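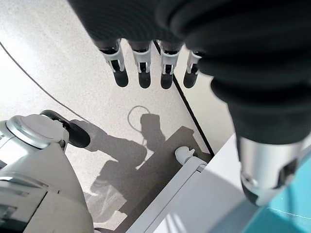
Staying safe near robots

Robots can be strong, and they do not always notice people. For this reason, every robot at the Makasbridge Learning Centre is used according to safety rules.

Stay behind the line on the floor until an adult calls you forward. A moving arm can reach further than you expect - up to 2000 millimetres.

Keep fingers, hair and sleeves away from joints.

Learn where the stop button is. Anyone may press it, and you will not be in trouble if you do.

No more than 4 children may visit at one time.

Approved by Andor Kun, 03/07/2020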